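**Pale wood-grain panel: oil it, wax it, or leave it alone?**

Posted in Surfaces & Furniture, June 18, 2021

**plesura_k**
Hello all. I have bought a second-hand table top and I want to use it as a desk. The seller did not know if it is real veneer or a printed foil. The grain is soft and wavy, with some looping figures on one part and finer straight lines on the other. The surface feels smooth and is quite matt. I would like to protect it before I put my things on it. 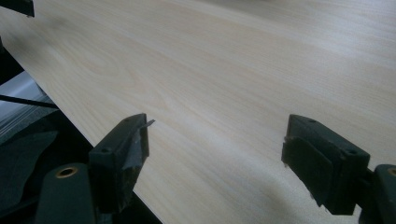

**Drakos**
Look at the end edge before you buy any oil. If the lines on the face continue over the edge as end grain, it is solid. If there is a strip glued on, it can be veneer or foil, and then you must check further. Oil on a foil does nothing, it only stays there and collects dust.

**plesura_k**
Thank you. There is a strip on all sides, so it is not solid. How do I check further?

**rurkimik77**
Search for a repeat. A printed pattern comes back after some distance, with the same loops in the same order. On my wardrobe doors I found the same knot 12 times, after that I could not stop seeing it.

**Drakos**
The repeat is a good test for a wardrobe, but less good for one desk top. The print can be longer than the piece. I would put a drop of water underneath, in a corner. Wait 19 minutes. Bare veneer becomes darker, foil stays the same.

**oldbench**
I disagree with the water. Lacquered veneer also stays the same, so you learn only that something is closed. And if it is bare and thin, you can raise the grain. I would take a very fine paper and rub one small place on the underside, near the edge.

**Drakos**
The underside is often a different material from the top, so your test can also say nothing. But yes, I forgot the lacquer.

**rurkimik77**
Why not only use it? I have had a pale desk from the Brirkevstead market since December and I put nothing on it. A mat under the keyboard and a coaster for the cup. It has 2 small marks and I can live with them.

**plesura_k**
I did the water test first, on the top in the back corner, where the lamp will stand. No change in the colour. So it is foil or lacquer, and in both cases I understand that oil is not useful?

**oldbench**
Correct. Wipe it with a damp cloth and a little washing-up liquid, then dry it. Please no silicone spray. If you ever want to paint it, the silicone will give you a lot of trouble.

**plesura_k**
Then I will buy a mat and leave the rest. I will write again if I find a repeat in the loops.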